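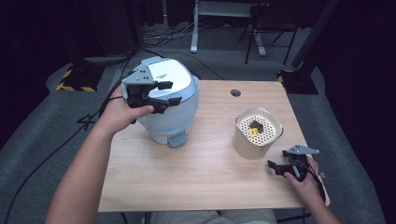 Mailing list archive: Data gathering

Subject: Re: Kitchen tasks, what counts as one example?
Date: September 18, 2019
To: Terari data list

Replying to the list because the same question has come to me off-list twice, and the answer affects anyone recording on the tabletop set.

On [the previous post], the Kerirero group wrote:

> We are starting on the appliance tasks next and would like to
> settle the rules before we have a pile of recordings that don't
> match yours. Three things.
>
> First, where does an example start and stop? Our people have been
> starting with the hands already on the object. Yours seem to start
> with the hands clear of it.
>
> Second, do you keep the ones where the person misses and tries
> again? We have been throwing them out, and it is costing us a fair
> bit of time.
>
> Third, does the left gripper have to do anything in a one-handed
> task? It looks odd to have it parked in the air the whole time.

Taking these in order.

Start and stop. Start with both grippers open and away from anything you mean to touch. Stop when the object has been let go and both grippers are clear again. If your recordings begin with the hands already in contact, the learner never gets to see the approach, and the approach is where ours does badly. We had 100 early recordings on the Trillari set that started in contact. The model we trained on them was quite good at holding a lid and very poor at getting to one. We ended up doing them over.

Misses. Keep them, but label them. We use three labels: clean, recovered and failed. Clean means it went as planned. Recovered means there was a slip or a second try and the task still got done. Failed means it didn't get done, or the person gave up. Recovered examples go into training along with the clean ones. Failed ones are stored separately and we have not decided what to do with them. Please don't delete anything at your end. If you are short of disk space, tell the list and we will sort out a transfer.

The count as of this morning is 798 usable examples across all the tabletop tasks, clean and recovered together. The rice cooker makes up a smaller share of that than I would like. It is a harder object than the boxes and containers. The body is rounded, the lid is glossy, and the gripper fingers have to come in at the side of it at a decent angle or they skate off. If you have people who have got comfortable with the hand-held grippers, put them on the cooker and leave the containers to whoever is new.

The left gripper. It does not have to do anything, but it shouldn't be parked in the air either. Rest the hand on your lap or keep it low at the front of the table. In the two-handed tasks we do want it doing real work. For the cooker, the usual pattern is left gripper up against the side to steady it, right gripper free to deal with the small items at the container. Some of our people swap hands. That is fine provided they write it in the notes field, as we want to be able to pull out the swapped ones later.

A few other points that came up when we went through the last batch from Eshun:

- Move the objects between examples. A lot of that batch had the cooker at the back left and the container at the front right every time. A learner will happily memorize a layout. Shift both, and turn the cooker so the front isn't always facing the same way.

- Keep the cable from the right gripper behind the wrist. When it swings forward it gets in front of the fingers, and we lose the part of the recording we care about.

- Don't tidy the rest of the room specially. Stands, cables and chairs in the background are fine. We would like the background to vary, and it will vary more if everyone leaves things as they are.

- Work at your normal pace. Several recordings were very slow, I assume out of care. The learner copies the pace as well as the path.

- If you bump the table, carry on and mark it in the notes.

On file names, please stick to the scheme in the shared document. Two groups have added their own prefixes and the import script skips anything it doesn't recognize. It doesn't give a warning when it does this. I will fix that, but not this week.

Kerirero, if you can send a small set before you do the full run, I will check the start and stop points and reply here. Ten or so of the cooker would be enough. Please include at least a couple of recovered ones so we can compare how we are labelling them.

Recent messages on this list

Import script skipping files
Gripper fingers: when to replace the tips
Eshun batch, notes and questions
Trillari set: list of tasks still open
Labelling failed examples

We use cookies to keep you signed in to the archive. By continuing to read, you agree to their use.

Contact the list owner | Copyright 2019 Terari | Back to top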